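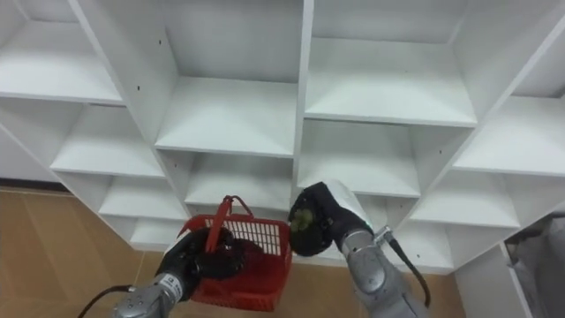 As máquinas e as tarefas domésticas: ponto da situação

Publicado em 15/02/2022

Retomo neste espaço uma questão que me tem sido colocada com frequência desde outubro, quando publiquei as primeiras notas sobre a automatização do trabalho de reposição e arrumação: estarão as máquinas em condições de assumir, sem supervisão permanente, as tarefas correntes de uma casa ou de uma pequena loja? A resposta que hoje posso dar continua a ser negativa, embora com reservas que me parecem merecer registo.

Convém delimitar o objeto. Não me refiro aos aspiradores autónomos nem às linhas de montagem, onde a peça chega sempre à mesma posição e com a mesma orientação. Refiro-me a tarefas como retirar um artigo de um cesto e colocá-lo numa prateleira, recolher roupa do chão ou levantar uma mesa. Qualquer pessoa as executa enquanto conversa. Para um sistema com dois braços, cada uma delas implica segurar com uma mão, manipular com a outra e manter as duas coordenadas durante toda a operação.

Tive oportunidade de acompanhar, ao longo de três dias, os ensaios de reposição conduzidos pela Wemaria nas instalações de Terthorpe. O protocolo previa 30 tentativas de transferência de produtos de um cesto para os compartimentos de uma estante. Foram consideradas concluídas 19. Nas restantes, o artigo caiu, ficou preso ao cesto ou foi largado antes de assentar na prateleira. Duas tentativas foram interrompidas pelo operador por precaução.

O resultado não é desprezável. Há poucos anos, ensaios desta natureza faziam-se com cubos rígidos sobre uma bancada, e a passagem para objetos irregulares representa um avanço que seria injusto ignorar. Importa, contudo, ler os números com prudência. Um repositor que deixasse cair um artigo em cada três não permaneceria muito tempo em funções, e o tempo por operação esteve sempre longe do de uma pessoa sem experiência.

Subsistem, no meu entender, duas dificuldades principais. A primeira é o tato: a força adequada para uma lata esmaga uma peça de fruta, e a visão, por si só, não resolve o problema. A segunda é a recuperação do erro. Quando o artigo escorrega, a pessoa corrige o gesto sem dar por isso; o sistema, na maioria dos casos, prossegue como se nada tivesse acontecido ou detém-se à espera de instruções.

A Bakke, que desenvolve trabalho semelhante para cozinhas coletivas, optou por restringir o número de objetos admitidos. Parece-me uma opção sensata no plano comercial, mas deixa em aberto a pergunta inicial, dado que nenhuma casa aceita um catálogo fechado de objetos.

Conto voltar ao assunto depois da visita às instalações de Wornthorpe, onde decorrem ensaios com roupa dobrada. Os leitores que disponham de dados próprios sobre tarefas equivalentes poderão remetê-los através do formulário de contacto.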